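Gift mugs, again. And a confession about the shop

December 16, 2025

Quick one tonight, I have parcels to tape and the tape gun is on its last legs.

So the Grumpy Aunt mug sold out. All of them. I ordered 300 blank white ones in August thinking that would carry me to spring and now I have one shelf of the big ones and a box of seconds with wonky handles. Kristine Tan told me to order more. I did not listen. Kristine, if you're reading, fine.

What people want this year, going by my inbox: rude but not too rude. Something you can hand to your boss in front of other people. The sweary ones get lots of hearts and then everyone buys the one that says "I Was Told There Would Be Cake". Same every December. I had 23 emails asking for that one in green. There is no green. There was a green once, it came out the color of pond and I gave them all to my sister.

New supplier is Kalinowski. Bit pricier than Gikenum, who I used for the first two years, but the glaze is better and the print doesn't go fuzzy at the edge by the handle. If you have an older mug from me and the letters are fading, hand wash it. I know, I know. Says top rack safe on the box. Hand wash it anyway.

Things I said I'd do and haven't:

The matching coasters. Artwork is done, Vasco Guerreiro drew them and they're great, a little fried egg with eyebrows. Waiting on a price for cork.

The name-on-a-mug thing. Still only up to nine letters, sorry Aurora Magalhães, I did try. It wraps right round to the handle and looks like a typing error.

Gift boxes. I hate the ones I have. Too tall, so the mug rattles unless you stuff in half a newspaper. Am looking at a squat one from Zullholm with a fold-over lid, sample came yesterday and it fits the small mug perfectly and the large mug not at all. Of course.

Oh and the 4,000 stickers. Some of you saw the post. Yes I typed an extra zero. Yes you are all getting stickers in your orders, probaly until I retire. Take them. Put them on your laptop, your kid, whatever.

Last day to order is on the shop page, please look there and not in the comments, I miss comments. Usa Wongsuwan is helping me pack in the evenings so if your note is in nice handwriting that's her. If it looks like a spider fell in ink, me.

Someone asked if I'll do a mug for people who don't drink coffee or tea. It's a mug. Put soup in it. Pens. I keep screws in mine and one very old peppermint.

Might do a seconds sale in the new year, wonky handles and all, cheap, no returns. Need to photograph teh things first and the light in my kitchen goes at four. Right, tape. 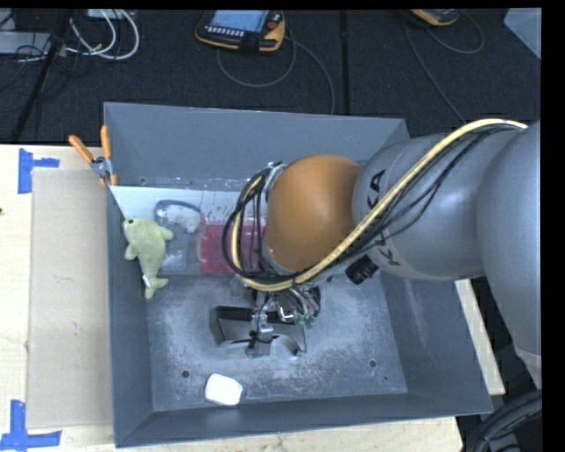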